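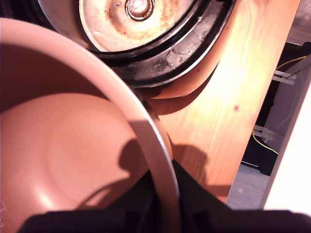

Suvard Household Reuse Service
A short thread on preparing kitchen and utility items for donation. Please read it before visiting the Barkby counter. 1/8

Plastic bowls are accepted in any color and any size. Wash them in warm water with ordinary dish soap and let them air dry. Pay attention to the ring molded into the floor of many bowls, as grease and soap tend to collect along it. 2/8

Metal items with surface rust are accepted. Brown stains and speckles do not disqualify a piece. Brush off whatever comes away easily and leave the remainder to our workshop. Please do not paint over it. 3/8

Black rubber and plastic rims often carry a gray, chalky residue. Wipe the rim with a damp cloth and stop there. Solvents and scouring pads may damage the material, and a scuffed rim can still be used. 4/8

Leave nuts and bolts in place. Items that have been taken apart at home frequently reach us with a part missing. If a fastener has already come off, put it in a small bag and tape the bag to the item. 5/8

Softwood boards are welcome, pine included. Knots are no obstacle. Boards must be free of nails and staples – our staff cannot remove them at the counter. Boards that have been in contact with raw meat should be scrubbed on both sides and dried standing up. 6/8

Each household may bring 2 crates per visit. Pack heavy metal pieces at the bottom and plastic on top, with newspaper between them. Our Koivisto location takes the same items but closes at 3 p.m. throughout July. Barkby keeps its regular hours. 7/8

Suvard has accepted household goods from residents since 1979. Enamelware and glass are handled separately under the Zulanton program, and residents should ask for form 1506 at either counter. Questions may be sent by reply to this thread – responses are posted on working days. 8/8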